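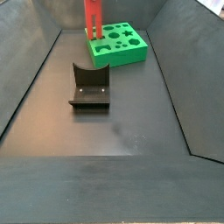
# Formas e encaixes – galeria

A Ludoteca Gulesside apresenta nesta página uma seleção de imagens dedicada aos tabuleiros de encaixe, um dos núcleos mais procurados do seu acervo. O núcleo teve origem no depósito Mazandarani, constituído por 158 jogos de formas, de construção e de equilíbrio, e encontra-se disponível para consulta na sala de Grastberg. A galeria acompanha a ficha de consulta publicada em 5 de dezembro de 2025.

Os tabuleiros de encaixe figuram entre os materiais de jogo mais simples que a ludoteca conserva. Compõem-se de uma base com aberturas recortadas e de um conjunto de peças soltas, que o utilizador faz corresponder aos respetivos recortes. A simplicidade do princípio não impede uma grande variedade de soluções: há bases finas, de contornos rasos, e há blocos espessos, nos quais a abertura tem profundidade suficiente para que a peça fique de pé.

## O tabuleiro verde

O exemplar escolhido para esta galeria é um bloco verde vivo, de formato retangular e face superior plana. Nele convivem uma estrela de cinco pontas, uma abertura circular e vários orifícios redondos de menor dimensão, além de recortes de traçado menos habitual. No interior dos recortes, a sombra escurece o verde e torna o contorno de cada forma mais fácil de distinguir.

A espessura é a característica que mais diferencia este modelo dos restantes. Num tabuleiro raso, a peça pousa sobre a base e pode ser corrigida com um leve empurrão. Num bloco como este, convém alinhá-la antes de a descer, o que exige atenção à posição e ao ângulo. Por este motivo, a ficha de consulta classifica-o no grupo dos encaixes profundos, a par de outros modelos do mesmo depósito.

## A peça vermelha

Entre as peças soltas, a vermelha destaca-se pelo perfil em H, com duas hastes separadas por uma folga estreita. Uma das hastes prolonga-se mais do que a outra.
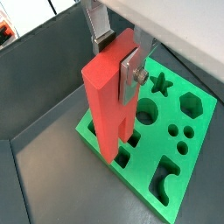
As formas com hastes paralelas pedem um gesto diferente do que se aplica a um cilindro ou a um cubo. A orientação conta tanto quanto o contorno, e uma rotação pequena basta para que a extremidade toque no rebordo da abertura. Recomenda-se que a aproximação seja feita na vertical, com a peça segura pela parte superior e sem pressão sobre o tabuleiro.

Nas sessões acompanhadas, a equipa propõe em regra a seguinte ordem de trabalho:

- reconhecimento das aberturas, com o tabuleiro ainda sem peças;
- encaixe das formas redondas, que admitem qualquer rotação;
- passagem à estrela e aos restantes contornos angulosos;
- encaixe das peças com hastes, em último lugar.

Cada sessão tem a duração de 60 minutos e destina-se a grupos escolares ou a famílias. O tabuleiro pode ser utilizado por 2 participantes em simultâneo, sentados em lados opostos da mesa. Os grupos maiores são distribuídos por várias mesas, com modelos diferentes, e trocam de lugar a meio da sessão.

## A superfície de trabalho

O tabuleiro assenta sobre um fundo cinzento-escuro, contra o qual o verde e o vermelho sobressaem com nitidez. A ludoteca adota fundos lisos e de tom neutro em toda a consulta de jogos de formas – uma opção que favorece a leitura dos contornos e reduz os reflexos. Junto do bloco encontra-se ainda um elemento preto, em L, de dimensão modesta e acabamento sóbrio.

Os elementos em L merecem uma nota própria. Pela diferença entre as suas duas abas, prestam-se a exercícios de posição: deitados, de pé ou inclinados, oferecem sempre um perfil distinto a quem os observa de cima. Na ficha de consulta, são tratados em separado das peças de encaixe.
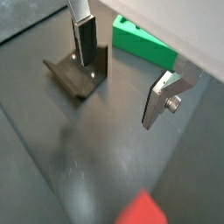
A relação entre a base e os objetos que a rodeiam é, de resto, um dos temas do catálogo *Formas e encaixes*, preparado em colaboração com a oficina Fliduvmont. A obra tem 168 páginas e reúne as fichas do depósito, acompanhadas de notas sobre conservação e uso. Pode ser consultada na sala de Grastberg ou requisitada ao balcão pelos titulares de cartão de leitor.

## Conservação e manuseamento

Os tabuleiros são limpos com um pano macio e seco no final de cada utilização. As aberturas de menor diâmetro requerem um pincel de pelo fino, passado do centro para o rebordo. Não se utilizam produtos abrasivos nem álcool sobre superfícies coloridas.

As peças devem ser guardadas na caixa do respetivo tabuleiro e nunca deixadas dentro das aberturas. Qualquer dano ou falta deve ser comunicado ao balcão antes da saída, para registo na ficha do exemplar.

## Consulta e reprodução

A consulta do núcleo faz-se mediante marcação prévia, junto do serviço de acolhimento da Ludoteca Gulesside. Durante o mês de dezembro, as marcações de grupos escolares têm prioridade no período da manhã.

As imagens desta galeria podem ser reproduzidas para fins educativos, com a menção «Ludoteca Gulesside, depósito Mazandarani». Os pedidos para outros fins devem ser apresentados por escrito, com indicação da publicação a que se destinam.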